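Notebook - Zurkus dining room reset package, trial entry
2/11/21

Gwawr asked me to write this one up properly, because Rimholm want a straight answer on whether we'd buy the Zurkus package or only borrow ideas from it. It's sold as a service: they take recordings of table clearing and chair straightening done by hand, seen from head height, and train a policy for your own arm on them. I've spent a good part of the afternoon with the sample material and a cup of tea, and I must say I've enjoyed it more than I expected to.

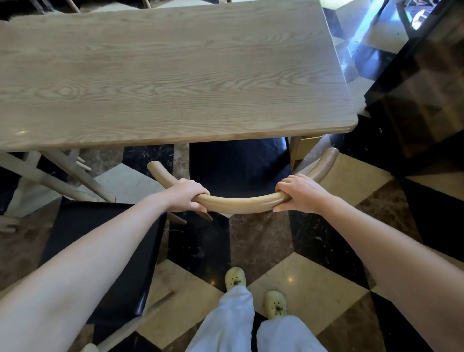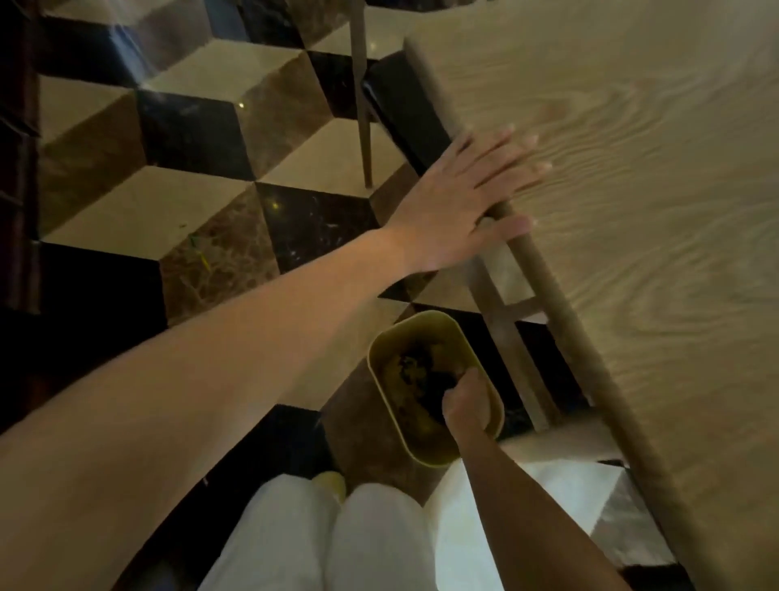
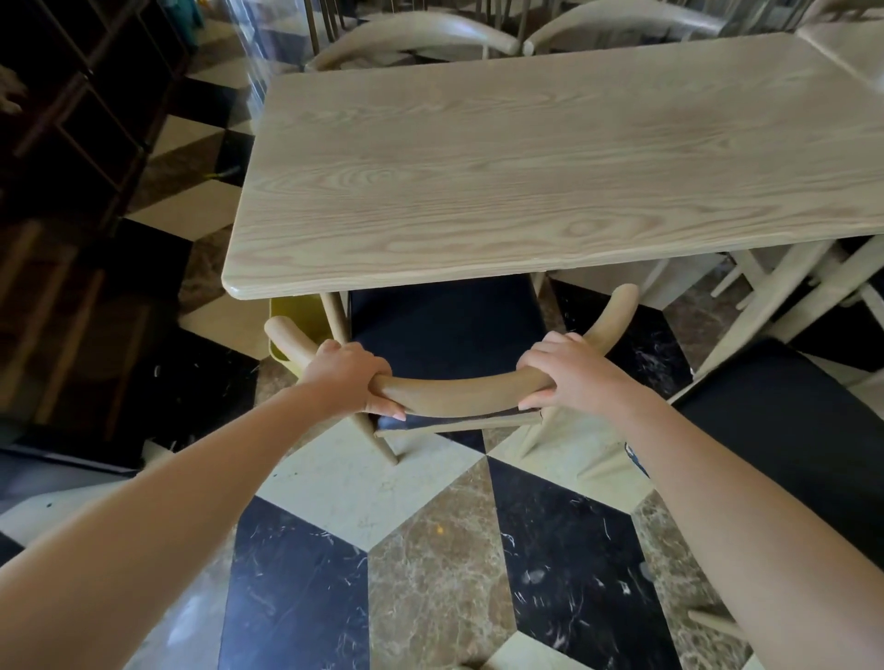
Chair rail (first and last) and the bin (middle), all on the cube-pattern marble.

First thing I wrote in the margin was "two hands, wide apart". Both chair views have a hand on either side of the curved rail, and our single arm on the Trelgate base simply can't copy that. Ileana thinks one gripper on the middle of the rail would do if we pushed slowly, and she may well be right, but the chair would want to swivel and I'd like to see it tried before anyone promises it to a customer.

The floor worries me more. It's a lovely floor! But it's glossy black, brown and cream in diamonds that look like steps from above, and the depth camera on our bench rig already sulks over a plain shiny tile. Cosimo has offered to lay out a patch of something similar in the back bay so we can find out how bad it is.

The bin is a different kind of job again. The right hand is well down in the dark crumbly stuff while the left rests on the table edge, so you can hardly see the fingers doing the work. I don't know how Zurkus label a thing like that and their brochure doesn't say. Gemma has written to ask. Small scraps on the floor too, green and yellow bits on one of the brown tiles, and I'd want to know if picking those up counts as part of the reset or is extra.

Price as quoted in October was 1,018 per month for 12 months, with 2 site visits included. Ginevra reckons that's fair if retraining for a new room is covered, and dear if it isn't. The Melis kit is cheaper but comes with no recordings at all, so we'd be doing our own, and I remember how the last lot of that went.

To do before we answer Rimholm:
- one-gripper push test, four chairs, slow (Ileana)
- depth check on shiny tile (Cosimo, me)
- chase the labelling question (Gemma)
- ask about retraining, in writing this time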